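Amicale des locataires de la résidence Guérin, Pollville
Compte rendu de la réunion d'octobre

Présents : Maëlys Delorme (présidente de séance), Romain Tanguy, Timothée Pichon, Valter Nyberg, et 18 locataires dont la liste d'émargement est à moitié lisible.
Excusé : Kieran Kinsella, qui a envoyé ses questions par écrit, sur quatre pages.
Secrétaire de séance : Timothée Pichon, désigné pendant qu'il cherchait une chaise.

Ouverture à 18 h 40. La convocation disait 18 h.

1. Approbation du compte rendu précédent

M. Tanguy demande que la phrase « M. Tanguy s'emporte » soit remplacée par « M. Tanguy précise sa pensée ». Accepté. Mme Delorme fait noter que la pensée avait été précisée jusqu'au deuxième étage. Compte rendu approouvé, deux abstentions.

2. Ascenseur du bâtiment B

L'ascenseur est en panne depuis 21 jours. La société Multel est passée deux fois : la première pour constater la panne, la seconde pour constater que la pièce commandée était celle du bâtiment A, dont l'ascenseur marche très bien. Une nouvelle commande est partie. Le délai annoncé est de 6 jours ouvrés, chiffre accueilli dans la salle par des rires que la présidente a laissés s'éteindre d'eux-mêmes.

M. Nyberg (cinquième étage) propose de retenir les charges d'ascenseur sur le prochain loyer. Mme Delorme rappelle que le bailleur n'apprécie guère ce genre d'initiative et préfère un courrier recommandé. M. Nyberg répond qu'il apprécie modérément de monter ses packs d'eau. Le courrier est voté à l'unanimité, M. Nyberg se chargeant du premier jet et Mme Delorme de retirer les adjectifs.

3. Local commun du rez-de-chaussée

Le règlement d'usage est enfin sur la table, après trois versions. Points adoptés :
- réservation sur le cahier, au stylo, les inscriptions au crayon ayant tendance à changer de nom ;
- fermeture à 22 h ;
- participation de 70 euros par an et par association extérieure ;
- la personne qui réserve rend la clé elle-même, sans passer par un cousin. 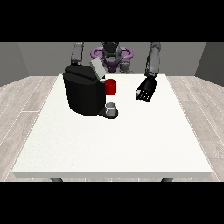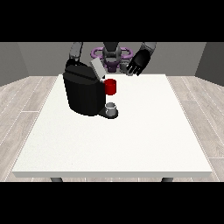
4. Questions écrites de M. Kinsella

La présidente en donne lecture intégrale, malgré plusieurs offres d'en faire un résumé. Réponses apportées :
- Le local à vélos : le code a changé, il a été affiché à l'intérieur du local. Il sera communiqué autrement.
- Les pigeons : le devis de l'entreprise Prikari est toujours attendu. M. Pichon relance.
- Le platane de la cour : il appartient à la commune, ses feuilles aussi, en théorie.
- Le bruit du dimanche matin : M. Kinsella est invité à venir en parler de vive voix, de préférence avec le voisin concerné, présent ce soir et très étonné.

5. Repas des voisins

Le dernier repas a réuni onze taboulés et un seul plat chaud. Mme Delorme propose une feuille d'inscription par type de plat. M. Nyberg y voit une atteinte à la liberté du taboulé. La feuille est adoptée à main levée, avec un quota de trois. Les tréteaux seront demandés à la mairie ; M. Tanguy remplit le formulaire, qu'il avait déjà promis de remplir l'an dernier.

6. Divers

Une poussette rouge occupe le hall du bâtiment A depuis l'été. Personne ne la réclame. Un mot sera posé dessus.

Mme Delorme rappelle que les encombrants ne descendent pas tout seuls et ne remontent pas non plus.

À faire avant la prochaine réunion :
Courrier au bailleur : V. Nyberg, M. Delorme
Relance Prikari et mot sur la poussette : T. Pichon
Formulaire des tréteaux : R. Tanguy
Nouveau code du local à vélos, sous pli : M. Delorme

Séance levée à 20 h 55. Prochaine réunion au même endroit, date à fixer par affichage dans les deux halls.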